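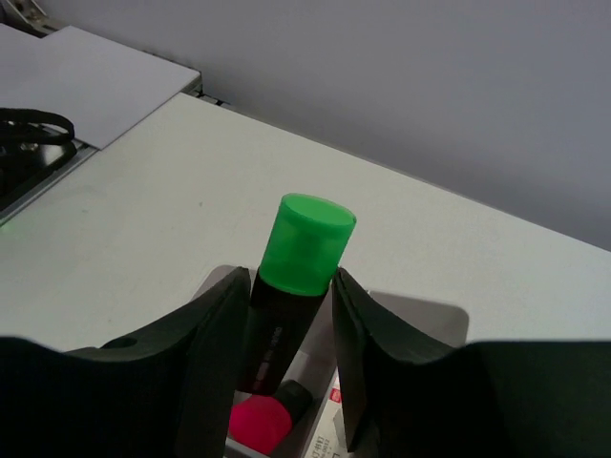
*Green highlighter in the grip, pink one lying below it.*

I've now read the incident note on the Plirar gripper four times and I still don't believe it. According to the note, the arm dropped a marker onto the table during the sorting run because of "operator placement variance." In plain words, somebody put the marker down wrong.

Well, maybe. I was the operator, so I have a stake in this.

The job is dull. Pick up a highlighter, carry it across the table, set it in a tray, go back for the next one. Birkden bought the arm from Temov last spring on the strength of a demo in which it did this all day without a hitch, and the sales sheet promised 1000 picks between faults. I'd like to know who counted, and what they called a fault. Our log had 600 picks in it when the trouble started, and by then I had already cleared two stops that the software filed under "user pause." I didn't pause anything. The arm quit moving and I pressed the button to get it going again.

What happened in September was simple enough. The fingers closed on a highlighter, the screen said the grip was good, the arm started its swing, and halfway over the marker shot out sideways and went past my ear. A highlighter won't hurt anyone much. But the same arm is supposed to move glass vials next year, and the screen kept saying the grip was good for the whole rest of the trip. It opened its fingers over the tray, let go of nothing at all, and logged a success.

That last part is what bothers me, and it gets one sentence in the note.

Leandro Casado and I spent an afternoon trying to make it happen again. We used the same speed and the same kind of marker, and we moved the start position a little each time. Placement did matter some, I'll give them that. When a marker sat at a lean between the fingers it was more likely to slip. But it also slipped twice when it was standing as straight as I could get it, and both times the screen was perfectly happy. Leandro thinks the grip check only looks at how far the fingers have closed at the start and never looks again. I think he's right, though neither of us can see inside the code, and Temov's answer so far has been a link to the manual.

The manual says to keep the finger surfaces clean. We had cleaned them that morning.

So now there's a proposed fix, from Herrero, the outfit that does our service calls. They want to raise the closing force and tape an outline on the table so people like me put things down in the right spot. I have no problem with tape. More force I'm less sure about. If the arm can't tell that it has lost a marker, squeezing harder only means it loses the next one with more behind it – and I've stood where that one goes.

I asked for two things: a grip check that runs during the move, and a stop when it fails. I also asked that the word "success" come off any pick where the tray is still empty. The reply said my feedback had been shared with the product team.

Until then I'm standing on the other side of the table, and the vials are staying in the cupboard.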